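Cinden Street Navigation Software - Progress Report to the Mahrous Fund
November 20, 2023

Work since the April report has been on the perception and local planning modules. Hardware is unchanged. All results below come from simulation unless stated.

Perception

The person detector was retrained on the Drarkum plaza set and now runs at the full control rate on the onboard computer. The tracker behind it was rewritten. The old version dropped a person's ID when they passed behind a post and started a new one on the other side, which made the planner brake for no reason. The new version carries the track forward on predicted motion and matches it again by position and clothing color.

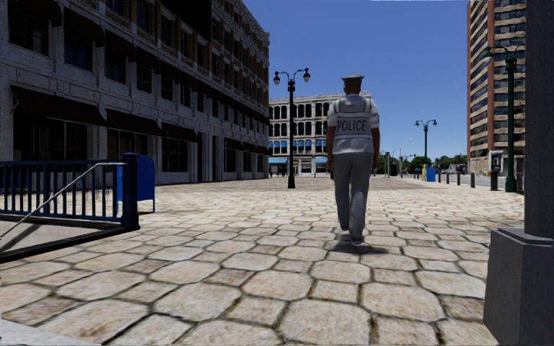

Following a walking person is the main test for the planner this period. The software has to keep a set distance, stay out of the person's way and hold the track when others cross. Plaza scenes are harder than the corridor scenes we used before. With the officer walking away from the viewpoint there is no face to work with, only the cap, the vest and the motion of the legs, and a lamp post stands close by to the left as a second upright shape. The railing at the sunken opening on the left has to be mapped as a hard limit, and the gaps between bars caused trouble until we changed how thin vertical structures are merged in the cost map.

We ran 596 follow episodes. The track was lost in 52 of them, mostly in deep building shade, and the planner stopped safely in every one of those.

Tooling

Episode replay now works from a single log file. A failed run can be reopened at any time step with the cost map and the active tracks side by side. Review of a failed run takes about 21 minutes.

Open items

- Shadows on patterned paving are still sometimes marked as low obstacles. A fix is in testing.
- The planner is too cautious near bollards and takes the long way around.
- The Clomomthorpe field trial has not been scheduled. We are waiting on site access.

Spending is within the approved budget and we are not asking for changes. Next period we will finish the shadow fix and rerun the full follow set with it in place.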